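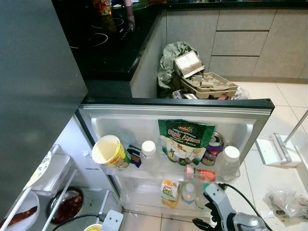
When the duo Yazdani put out their third album in September, they did one week of interviews and then went home. There was no countdown, no run of teaser clips and no film crew following them from the studio to the airport. Their label, Prostden, had asked for all three. The pair agreed to a single video, shot in a car park in one afternoon.

It was a strange choice for an act whose fans are used to seeing everything. For four years Yazdani posted most days from their flat, and the clips of them arguing over bass lines at two in the morning did more for the first record than radio ever did. At its busiest the fan forum had 3,949 members, and some of them could tell you which mug belonged to which singer.

The posting stopped in the spring of last year. A short note on the band's page said they were tired and wanted to write. Fans guessed at a split, then at a baby, then at a move abroad. A gossip page ran a story about a row over money, which the band has never answered.

The record that came out of the quiet is called Oltel, after the street where they rented a room above a shoe repair shop. It has nine songs and lasts 40 minutes. The drums are mostly real this time. Two tracks have no chorus at all, and the long one in the middle, Pritent, is built on a recording of the shop's shutter coming down. Older fans will miss the big hooks of the second album. There is one, on the closing song, and it arrives late.

The first show was in a hall that holds 400, much smaller than the rooms they played on the last tour. Tickets went in the morning. Phones were allowed, though the band asked people to keep them down for the first three songs, and most of the crowd did. They played for 55 minutes, left out their best-known single and came back for one encore, a slow version of an early B-side that had half the balcony singing.

Prostden says a longer tour is being planned for next year, with bigger venues and support from two newer acts on the label. The band has not confirmed any of it. Their page still shows the album sleeve, the list of shows already played and an address for post.

Oltel is out now on Prostden, on vinyl, CD and download.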